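Can a robot do the washing yet?

Think about the last time a T-shirt of yours got muddy. Someone picked it up, put it in the machine, added the powder and pressed a button. Later someone took it out, hung it up, folded it and put it in a drawer. Only one part of that list was done by a machine.

Washing machines are very good at washing. They fill with water, turn the drum and spin most of the water out again. They can't fetch the clothes, though, and they can't empty themselves. People have wanted a machine to do those parts for a long time.

Why is it so hard?

A robot in a car factory does the same thing again and again. The door it has to lift is always the same shape and always in the same place. It doesn't need to think about where the door might be today.

Clothes are different. A sock can be flat, rolled up, inside out or stuck in the leg of a pair of trousers. Every time you drop a jumper it lands in a new shape. When clothes come out of the wash they are also heavy and twisted together. You can pull a sleeve and feel that something else is coming with it. Many robots can't feel that.

Then there is the seeing. Robots use cameras, and cameras have trouble with shiny things and see-through things. The door of a washing machine has a round glass window, and the glass shows reflections as well as whatever is in the drum.

How does a robot learn?

At a workshop called Sinum, a robot with two arms is learning to unload the washing. Each arm ends in a gripper with two pointed fingers. You have five fingers on each hand, so try picking up a towel with just your thumb and one finger to see what the robot has to manage.

First a person moves the robot's arms through the job, over and over. The robot's computer stores every try. Sinum has stored 3659 tries so far. The computer looks for what the good tries have in common, and then the robot has a go by itself.

The job has 4 steps: open the door, reach into the drum, take hold of the cloth, and put it in the basket. 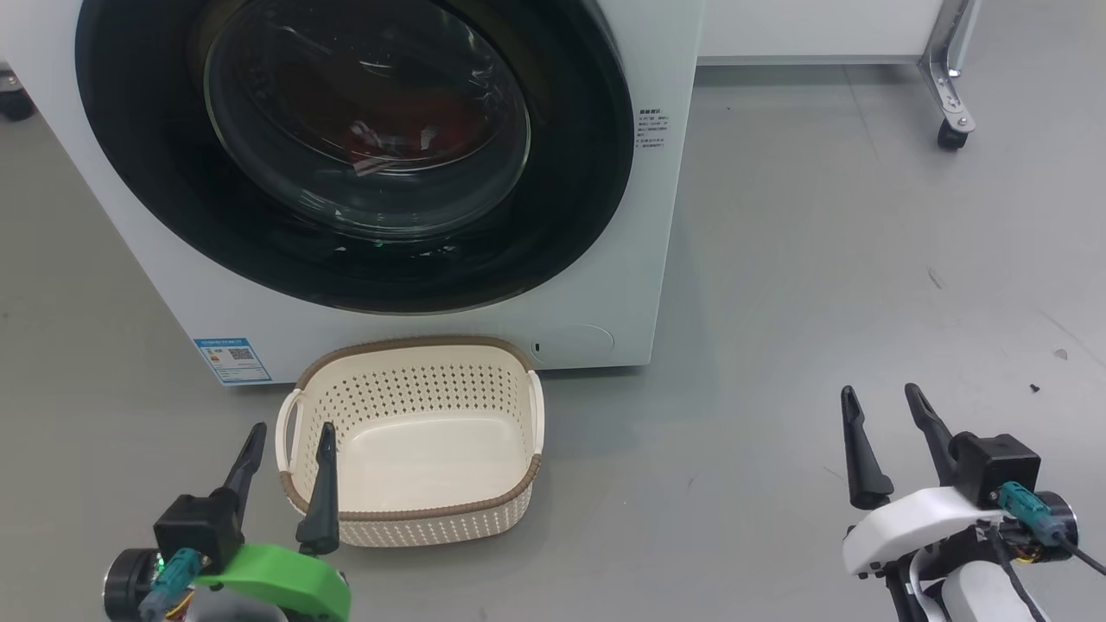
Chepkoech Massawe thinks the basket is the easy bit and the door is the hard bit, and says that if a robot can't open the door every time, a family will soon stop using it.

Doors are a good example of a small job that turns out big. Some have a handle you pull and some have a catch you press. A robot that has practised on one kind may not know what to do with another - it has to learn again, or be shown.

So, can it do the job?

Partly. On a good day in May, the Sinum robot took a single towel out of the drum and put it in the basket in 2 minutes. You could do it in a few seconds. With a full load it often left something behind, and small socks were the worst.

Folding is harder still. Some robots can fold a towel if it is laid out flat first. Shirts have sleeves, collars and buttons, and they take much more practice.

For now, the washing still needs a person.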